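The Case for the Useless Gift Drawer

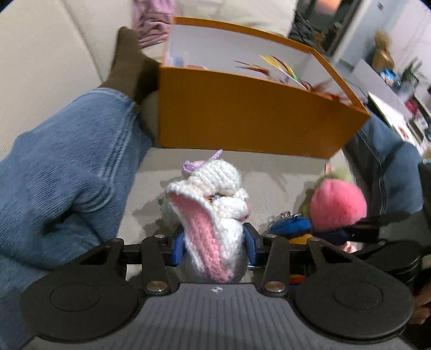

My mother kept a gift drawer. It was the second one down in the hall dresser, and it held the things she bought with no one in mind: soap, stationery, a candle in the shape of a pear. When a birthday ambushed the family, she opened the drawer and matched an object to a person with the cold speed of a pharmacist. I have a drawer of my own now, and I defend it against people who believe every present should be chosen from a list supplied by the person receiving it. A list would never have produced a knitted white puppet that might be a small animal or might be a bird, with its head tilted as though it had been asked a question about property tax. You can't request such a thing. It has to be inflicted on you.

The list people have been winning for years. My niece's wedding came with a web page of 40 items, each with a little bar that filled up as guests paid for it. I bought two fifths of a Koppel stand mixer. I have never felt further from another human being than when I typed my card number in to secure the bowl and part of the whisk. She sent a gracious note thanking me for my share.

My friend Ebise Teshome thinks I'm being sentimental. Her argument goes like this: most gifts are wrong, wrong gifts cost money and closet space, and adults should say what they want. She has a point about the closet. When she moved out of her place on Amberg Street she filled a whole carton with scarves, and she is not a scarf person and never has been. She sold the lot at a yard sale for less than the price of lunch.

But who gave her the scarves? She knew, every one. The green one was from a boss who was scared of her. The one with the foxes came from an aunt who had last seen her at age nine and had simply stopped the clock. Ebise can talk about that carton for an hour, and has, at my table, while eating my food. She has never once told me a story about her toaster, which she asked for and got.

A wrong gift is a report on how somebody sees you. It may be out of date or badly researched. It may be insulting. My brother gave me a book on managing anger, and I was furious until August. Still, he had been thinking about me, and now I knew what he'd been thinking.

Gift cards, the list people's fallback, report nothing except that the giver was standing near a checkout. I have a Grasier card in my wallet with $3.57 left on it, and I will die with that balance.

So keep a drawer. Stock it when you aren't looking for anything, on a Tuesday, in a shop you went into to get out of the rain. Buy the thing that makes you laugh and worry later about who deserves it. Some of it will sit there for years. I've had a brass snail in mine since before my niece could walk, and I'm beginning to think it was meant for the wedding.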